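Wood and Timber Products, Unit 6
Reading grain, and what sellers say about it

Notes for the session of Mon 30 April. Bring the offcuts from last time.

Most of what is said about wood grain in shops is either vague or wrong. The words "full", "natural", "rustic" and "characterful" have no fixed meaning, and a buyer who relies on them is relying on the mood of whoever wrote the label. This unit covers the few things grain can tell you, and the much longer list of things it can't.

1. What grain is

The lines on a board are the growth layers of the tree, cut through at some angle. In trees from places with marked seasons, the wood laid down early in the year tends to be paler and more open, and the later wood darker and tighter. Cut across the trunk and you get rings. Cut along it and you get stripes, arches or something in between, depending on where the saw went in relation to the centre.

Quarter-sawn boards show fairly straight, close stripes. Flat-sawn boards show the arches that people often call "cathedrals". Quarter-sawn wood moves less across its width as the air gets damper or drier, and it costs more because more of the log is wasted. Both claims hold up. The further claim, that it is therefore "better", depends on what you are making.

2. Colour proves very little

Students arrive believing they can name a timber by its colour. Some can, for a handful of common woods, in good light, with no finish on. Stain, oil, varnish and sunlight all change colour. Cherry darkens, walnut goes lighter, and pine turns orange under old varnish. In last November's test we put out 20 finished samples, and colour alone misled people far more often than they expected.

Look at the end grain with a hand lens before you say anything. If you can't get at the end grain, say you don't know. That is an acceptable answer in this course and will not lose you marks.

3. Straight, streaky and figured

Straight grain splits cleanly and planes easily. Interlocked grain, where the fibres lean one way and then the other in successive layers, tears under the plane and often gives a ribbon effect. Figure is a loose word for any pattern thought pretty enough to charge for. I have seen the Camasholm catalogue use "figured" for boards any joiner would call plain, and the Perron price list use it for boards with a damaged edge.
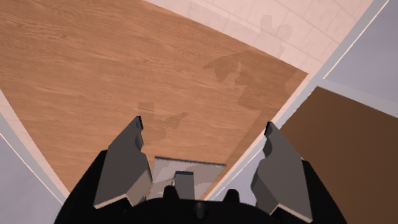
Fig. 1. Fine, streaky grain with lighter and darker bands, no knots visible (computer rendering).

Knots are where branches were. A surface without them may come from a carefully chosen board, or from a veneer, or from a printed film. The lack of knots says nothing on its own about strength or age, although the trade word "clear" is used as though it settled both.

4. Solid, veneered or printed?

Ask for the end of the board. On a solid top the lines on the face should run over the edge and join up with the end grain in a way that makes sense. On veneer they stop at the edge. Printed patterns repeat, and with a large enough panel you will find the same streak twice. Small panels may be cut from a single repeat, so failing to find one is weak evidence.

Weight is often offered as a test. It is a poor one. Chipboard is heavy.

Veneer is not a fault. A good deal of fine old furniture is veneered, and the snobbery about it mostly helps people selling solid tops at 30 per cent more. What matters is whether the label says so.

5. Claims to treat with care

"Grain makes each piece unique." True of any solid board, including the bad ones.

"Tight grain means strong wood." Partly true for some softwoods. In ring-porous hardwoods such as oak and ash, very slow growth can give weaker timber.

"Hand-selected for grain." Ask by whom, and what was rejected. The Tredstead showroom could not tell us.

"Will not warp." All solid wood moves. A tabletop fixed down hard at both sides will sooner or later show you.

6. For next time

Choose 2 pieces of furniture at home. For each, write down what you think the material is, what evidence you have, and how you might be wrong. No more than 40 lines in all. The Skevamden leaflet may be quoted, but I will want to see its claims tested and not merely copied out.

Hand lenses are to go back in the drawer, in their sleeves.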